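Look After the Fingers First

5 min read

Ask most people what goes wrong with a robot arm and they will say the motors, or the software. I have looked after one for long enough to have a different answer. What goes wrong is the fingers. They touch the work all day and they are the cheapest part of the machine, so they get the least attention. I think they should be treated the way a garage treats brake pads: checked on a schedule, changed early, and written down.

The arm I look after is called Iris. She came to our workshop at Commont with one gripper, one wrist camera and a folder of instructions put together by Oluf Lykkegaard, who set up the cell before me. The folder has 280 pages. Two of them are about the fingers. One of those is a drawing.

I don't blame Oluf. When you set up a cell, the fingers are new and they work. You spend your days on the mounting, the cable runs, the reach and the camera settings. The covering on the fingers is something you cut to size at the end, and if the first part stays where it is put, you go home. The trouble comes later, and it comes slowly.

Our trouble showed itself in September. Iris had been picking up tubes and standing them in their collars without much fuss, and then she began to drop a few. The first thing we did was blame the camera. Kekeli Laryea cleaned the lens and ran the calibration again, which took most of a morning, and the tubes kept slipping. Next we blamed the program. Seidu Ayaaba raised the closing force, and for a day or so that seemed to be the cure. Then the slips came back, and we had marks on the tubes as well.

It was the covering. On one finger the ribs had worn flat in a strip no wider than a pencil, just where the tube sits. You could barely see it, but you could feel it with a thumb. A new piece cost less than the coffee we had drunk while talking about calibration.

Nerys Pugh, who keeps our accounts, asked me a fair question afterwards. If the part is so cheap and so easy to change, why had it never been changed? I had no good answer. It wasn't on any list. The gearbox oil was on a list, and the filter in the control cabinet, and those are jobs that come round so seldom that I have to look up how to do them.

So now there is a list, and the fingers are at the top of it. We change the covering every 700 picks, worn or not. Before each run somebody closes the gripper on a plain tube in its collar and tries to turn the tube by hand. If it turns, the covering comes off there and then.

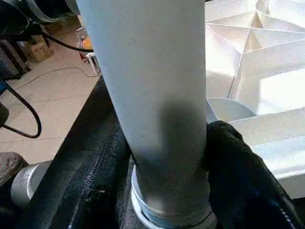
It is a dull job and it takes less time than finding the right screwdriver.

There is a case against all this, and Macario Becerra makes it better than anyone I know. He runs a much bigger cell over at Brerkden, and his view is that changing parts by count is wasteful. You throw away covering that has plenty of life in it. He would sooner measure the slip, let the machine report it, and change the part when the numbers say so. He is right that it can be done, and on his cell it probably pays. He has someone whose whole job is reading those numbers.

We don't, and nor do most small shops. What we would have is one more sensor to wire in, one more cable hanging off a wrist that has enough of them already, and one more screen that gets ignored after the first month. A count on a sheet of paper is crude, but it gets read. I would take a bit of wasted covering over another week like the one we had.

I would also like suppliers to take some of this on. We buy our covering from Akpalu, and it is decent stuff, but it comes in a plain bag with no word about how long it should last or how tight it should be pulled before you stitch it. The stitching matters. Put the seam where the part bears and it will wear through first -- we learned that one the slow way too. A half sheet of paper in the bag would do.

Oluf's folder is still on the shelf, and I have added 10 pages to the back of it. They cover cutting, stitching, fitting, the hand test and what a worn strip feels like. Kekeli wants photographs put in, and she is probably right. I haven't got round to it, and the next change of covering is due before I will.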